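Robots on the hanging line at Kendton, and what the folks there make of them

April 7, 2020

I've been writing about jobs in this town long enough to remember when Claletti was two guys and a van, so when I heard they'd put robot arms to work on clothing at the Kendton site, of course I wanted to know more. Mostly I wanted to know what the people who handle the clothes all day had to say about it, and I got plenty!

Quick background if you're new here. Claletti takes in clothes that stores and clubs have rented or sold and gotten back. Everything gets checked, hung up, folded or bagged, then sent out again. On a busy day that's 700 pieces, and in May, when the sports clubs hand in their gear, it goes up to nearly 1,000. All of it has been done by hand up to now, and hanging is the part people grumble about the most (my own shoulders hurt just hearing about it).

The arms come from a company called Grarkenix. They're being trained in a practice room set up like somebody's bedroom, with a bed and a clothes rail, and the idea is that they learn to pick up a garment, get it on or off a hanger and put it where it belongs. Shirts and jackets first, then pants. Dresses are way down the list.

Esmaeil Ahmadpour runs the hanging line and he's the one who got pulled into this at the start. He used to spend the whole shift on his feet at the rail. Now he does mornings there and afternoons in the practice room, where he sets out clothes, watches how the arm grabs them and writes down what went wrong. "I've hung up shirts for so long I never thought about how I do it," he told me. "Then somebody asks you where you put your thumb, and you have to stop and look at your own hand."

He got a raise with the new duties, which he was happy to tell me, and a lot more typing, which he was less happy about. He also says the arm is slow. Slippery fabric gives it trouble and so do collars. He can do a whole armful in the time it takes to sort out one sleeve.

Not everyone on the line is sold on it. A couple of people I talked to asked the obvious thing – what happens to them once the arms speed up? The site manager, Ms. Dehghan, says no jobs will be cut this year and that the first 3 people moved off hanging will go to repairs and checking, with paid training. I asked if that was in writing. It's in the shift agreement, she said, and she read me the paragraph over the phone. It covers this year only, and I did ask about next year too. She said they'd talk about it when the trial numbers are in.
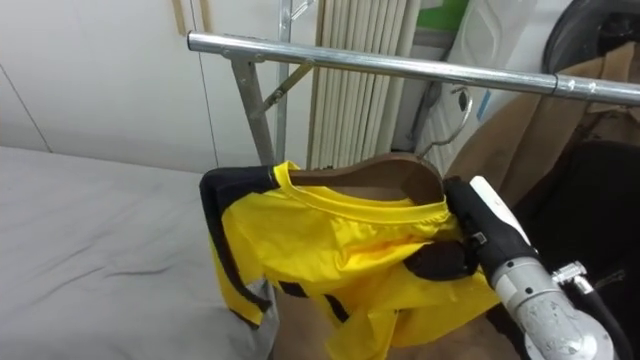
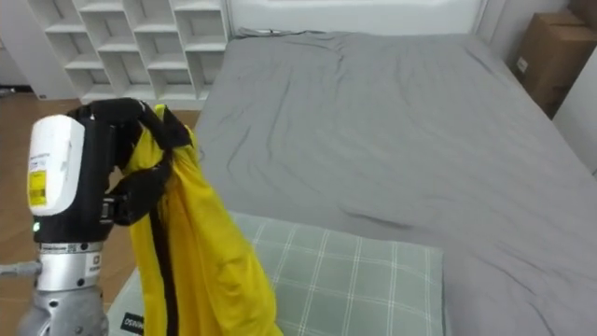
The repairs bench is where I'd want to end up, if you ask me. You get to sit down, for one thing, and the folks over there tell me the radio is better. But one woman who's been hanging clothes for years said she likes moving around and doesn't want to sew on buttons until she retires, and I think that's fair. She's asked for checking instead and hasn't heard back yet.

The trial goes on through May. After that, Claletti decides whether the arms get a spot on the real line or stay in the practice room a while longer. Esmaeil is betting on the practice room. I'll call him again when the club gear comes in and let you know how it's going – and if you work at the site and want to tell me your side, my address is at the bottom of the page.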